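How to Organize a Community Vigil After a Loss

When something terrible happens in a town, people want to be near each other. They will turn up at a park or a church lawn or the steps of the town hall whether anyone has planned it or not, and it goes so much more gently if somebody has made a few phone calls first. I have helped put together several of these over the years, and I wrote up my notes because friends in other towns kept asking me for them. Take what is useful to you and leave the rest!

Start with the families

Before you choose a place or a time, reach the people who are grieving most. Don't go straight to their door if you can help it. Find a cousin, a pastor, a coworker, a neighbor two houses down, and ask that person to ask. You want to know three things: whether they are comfortable with a gathering at all, whether names and photos may be used, and whether anyone in the family would like to come or to speak. If the answer is "not yet," wait. A vigil held a week later is every bit as good as one held the same night, and sometimes the family has only just caught its breath by then.

Call the police and the town

If there is still an investigation going on, talk to the police before you announce anything. They may need a street kept clear, or they may be worried about a crowd near a certain building. Ask for one contact and write down the number. Then call the town office about a permit. Most places will waive the fee and the waiting period for something like this, but they do want to know you are coming, and they can often lend you barriers, a podium, or a portable light.

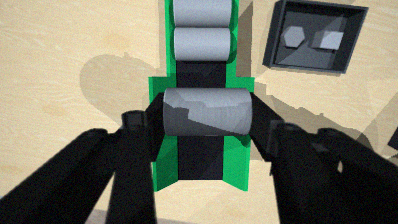
Gray cylinders lying in a green holder, computer rendering.

Pick a place people can get to

Choose somewhere flat, with parking and a bus stop if you have one, and with room for wheelchairs and strollers near the front. Visit at the same hour the vigil will be held. You will notice things you'd never think of at noon, like a streetlight that is out or a sprinkler system that comes on at dusk (ask me how I know). Have an indoor place in your pocket for rain. School gyms are good, and principals are usually kind about it.

If the place where it happened is nearby, think hard before gathering there. Some people find comfort in it and others can't bear to walk past. When in doubt, go a few blocks away and let those who wish to leave flowers do so on their own.

Keep the program short

Thirty minutes is plenty. Folks are tired, and many will be standing. A simple order that has worked for me goes like this:

A welcome, one or two minutes, from somebody local and well known.
A reading or a prayer. If your town has several faiths, invite more than one leader and ask each to be brief.
The names, read slowly by one clear voice, with a pause after each.
A silence. Time it on a watch, because a minute feels very long when you are the one standing at the microphone.
A song, preferably one that people can sing without a sheet.
A few words about where to get help, and a thank you.

Check every name out loud with someone who knew the person. Write it the way it sounds. A mispronounced name hurts more than almost anything else you could get wrong that evening.

Elected officials will often ask to speak. Let them know how long they have and that the evening is for remembering. Most are glad to be told.

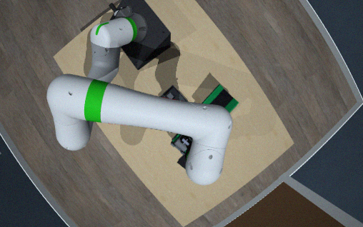 HIVHOLM, March

Our own evening here was arranged in two days, and I'll tell you a little about how that went, warts and all. Siv Solheim handled the phones from her kitchen and Martti Heinonen ran the sound. We had set out 56 candles and thought that would do nicely. By the time the welcome began, Martti had counted 629 people coming through the gate, and the line was still moving! People broke their candles in half and passed them along, and plenty held up their phones. So my advice is to order far more than you think you need, and to buy the battery kind if there is any wind or if lots of children will come. If you use real flames, get the paper drip guards, and keep a bucket of sand and an extinguisher at each side.

The other thing we learned was about the speaker. One small speaker reaches the first few rows and that's it. Borrow two, put them up on stands, and send a friend to the very back during the test.

Reporters and cameras

They will come, and most of them are decent people doing a hard job. Give them one spot off to the side, and name one person to talk to them. Iwona Wieczorek did this for us and was wonderful at it, polite and quite immovable. Tell the family ahead of time where the cameras will be, so they can sit facing the other way or slip in by another path.

Have helpers who can simply listen

Ask your county crisis team, hospital, or school district whether a counselor or two can attend. Give them a table with water and tissues, away from the loudspeakers, and mention it from the microphone twice. Print the local helpline number on whatever you hand out.

Afterward

Bring trash bags, and stay until the last person has gone. Decide beforehand how long flowers and notes will be left out, and tell people the date, so that they don't find everything gone one morning. Dry the notes flat between sheets of newspaper, box them up, and offer the box to the family when they are ready. Ours waited until summer before they wanted it.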